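Two-arm block letters: second arm keeps wrecking the first arm's work
Asked in Clubs & Competitions > Manipulation
Viewed 607 times, 3 answers

I help out with an after-school robotics club and we've entered the Gronow letters challenge. Two arms on one rail, a heap of wooden toy blocks, spell whatever letter comes out of the hat. You have six minutes. My students drew C at practice and picked it again the next three weeks on purpose, so I suppose we specialize now.

Left arm is on the left, right arm is on the right, we are not creative people. Each one does fine alone. Put them both on the same letter and the second one in bumps a block that was already placed, and then the first one goes back to fix it, and they can keep this up until the custodian wants the room. Does anybody have a sane way to split the work?

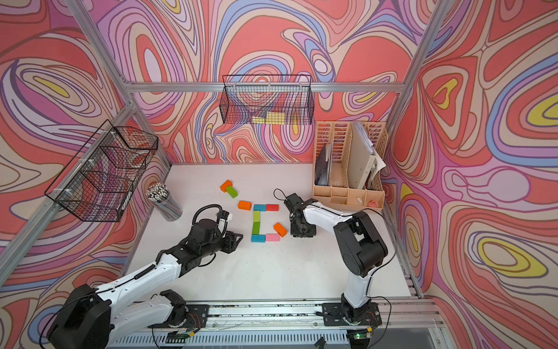
Florkia Club Bulletin, no. 20, p. 6

I posted that to the Bulletin first and got one reply, asking where we bought the wallpaper. So now I'm asking here. Control is teleop for the practice runs and then we train on those. The students are 13 to 15 and will try anything except reading the log.

-- gronow_parent_mentor

Answer 1 (accepted, 20 votes)

We had this exact fight last year. What worked for us was giving up on left side/right side and splitting by job. One arm builds. The other arm feeds, meaning it pulls a block out of the heap, sets it down in a clear spot, and backs off. The builder never goes into the heap and the feeder never goes near the letter. It's slower on paper, but the two of them stop having opinions about the same block.

Draw the handoff spot on the table in pencil if your rules allow it. Ours did, at least until we did it.

Second thing, and I'd check this before touching any software: how wide are you opening on approach? Kids love a fully open gripper. It looks confident. With a block standing by itself that's fine, you have all the room in the world.
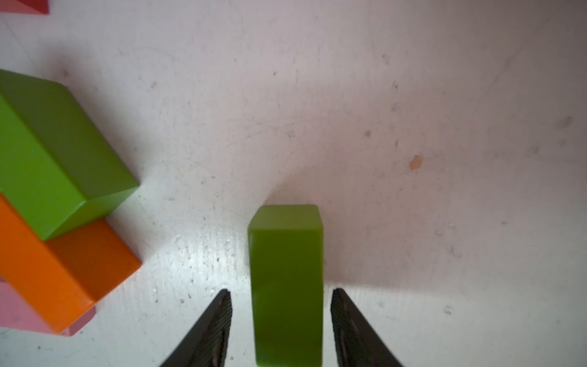 But once you're placing the fourth or fifth block of a letter, those same open fingers need space on both sides, and on one of those sides is the block you just put down. So open only a little past the width of the block, come straight down, and let go by the smallest amount that actually releases it. We lost most of a season to the big theatrical release. Gripper pops open, neighbor goes skating, student says the table is uneven.

Order matters too. Build the back of the letter first (the vertical part of your C) and work outward, so the arm is always retreating over empty table. If you lay the two ends down and then try to fill the middle, you've built yourself a fence and now have to climb it.

Don't start the clock with the blocks piled on each other, either, if the rules let you spread them. Read the section on starting layout twice. It was written by someone who enjoys commas.

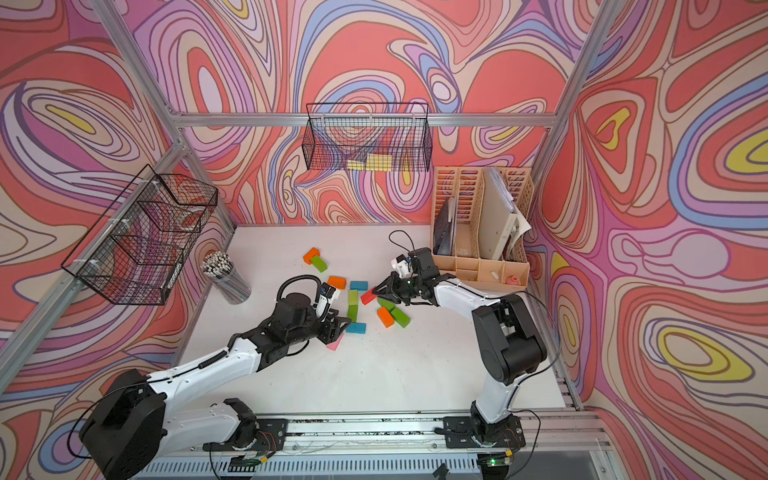
Can the blocks be different colors within one letter?
The Gronow rules score shape and gaps only, so use whichever color is closest. We once had a student hold out for an all-green letter and run the clock down to nothing.

One more on the training side. Throw out the practice runs where a block got bumped and then fixed. I know, you're proud of the save. The arm learns the bump along with the save, and it's much better at the bump. We kept 309 runs out of a much bigger pile and it did better than the whole pile had.

-- Zübeyde Karakaya

Answer 2 (3 votes)

Buy the Handen soft fingertips. Solved it for us.

Comment: Solved which part?
Comment: they grip better
Comment: His problem is letting go.

Answer 3 (6 votes)

Agree with the feeder/builder split, mostly. I'd add that the two jobs need to swap at some point or the kid driving the feeder will quit. Ours did, on a Wednesday, in the middle of a run, and went to get a snack.

What we do at Rorito is stop after each finished letter and look at it from the wrist view before anybody moves. The overhead view flatters you. From up there every corner looks closed, and then you get in close and there's a gap you could park in. 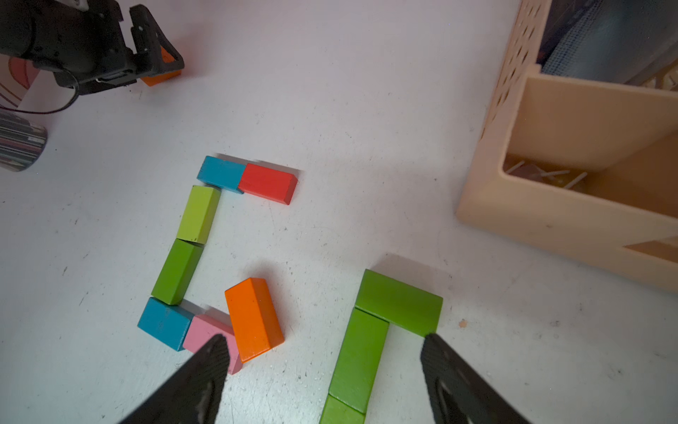

Leftover blocks are the other thing to watch at that stage. A spare sitting near the open side of a C is close enough that a judge may ask whether it belongs to the letter, and "no, it's just resting" did not go over well when we tried it. Have the feeder sweep the spares away while the builder is parked. Sweep away from the letter. I mention the direction for a reason.

Also, if your wrist cable has a big loop in it, tie it down a bit. Ours used to catch on the desk organizer the kids insist on keeping in the workspace.

Comment from gronow_parent_mentor: Tried the split. Builder placed five in a row without touching anything. Then they traded seats to be fair and we're back to where we were, but with more people involved. Accepting the first answer anyway. Still don't know where the wallpaper came from, please stop messaging me.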